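How to sort out the tea and coffee things in a shared kitchen

Every shared kitchen has a cupboard where sachets go to be forgotten. Ours held sugar from three different cafes, a camomile teabag of uncertain age and enough ketchup to see out a siege. If yours is similar, set aside an afternoon and put the kettle on first, assuming you can find a teabag that belongs in this decade.

What you need

A bin bag
A damp cloth
A divided tray, or a few small boxes that fit inside a larger one
A marker pen and some plain labels
An airtight tin or jar for anything loose

Step 1: Empty the lot

Take everything out of the cupboard, including the things at the back that you have been pretending are structural. Put it all on the worktop. It will look worse than it did before, and this is the stage at which most people discover an urgent need to be somewhere else. Stay where you are.

Wipe the shelf with the damp cloth and leave the door open until it dries. Sugar and damp get on far too well together, and the result has to be removed with a chisel.

Step 2: Throw things away

Teabags don't turn nasty overnight, but they do lose their flavour, and after a long enough spell in an open box they taste chiefly of cupboard. Smell one. If it smells of nothing, it will taste of hot nothing. Fruit teas are the worst for this, and they also pass their scent on to anything plain sitting next to them.

Split sachets go straight in the bin bag. So does anything that has gone hard, anything sticky on the outside, and any milk pot past its date. Instant coffee that has set into a single lump can technically be rescued with a fork. I have done it and wouldn't again.

Step 3: Decide what people really drink

Most kitchens are stocked for the drinkers people would like to be. We had a full box of green tea bought one December in readiness for the new year, and by the spring there was one teabag missing. Keep the everyday things at the front and give the virtuous ones a small space behind.

For a household or office of five, one tray is plenty. Past that, keep a tray out for the week and the spare stock somewhere high, where it can't be grazed on.

Step 4: Fill the tray
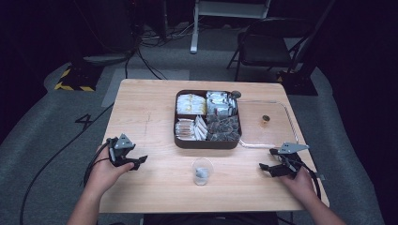
Sachets keep better order standing on edge, packed closely enough that they hold each other up. Laid flat, they slide about, and the bottom layer is never seen again. Leave a finger's width at one end so that people can get the first one out without bringing its neighbours along.

Keep sugar and sweetener apart, particularly if the packets look alike. Few things sour a morning like the wrong one. Decaf deserves its own place too, well away from the ordinary coffee, for reasons that become clear at 9 in the morning.

I use a tray from Larnora, which cost more than a tray should. A cutlery tray or the bottom of a biscuit box will do the same job.

Step 5: Label it

Label the compartment and leave the lid alone, as lids wander. Write the name of the thing and nothing more. My first labels carried polite requests about closing boxes properly. They were ignored with great courtesy.

Step 6: Top up little and often

Resist the bulk offer. I once bought a case of 200 sugar sachets for a kitchen where two people took sugar, and one of them was about to give it up. Refill when a compartment looks half empty, put the new ones in at the back, and wipe out the crumbs while you are there. There will be crumbs. I have no idea how they get in with the tea.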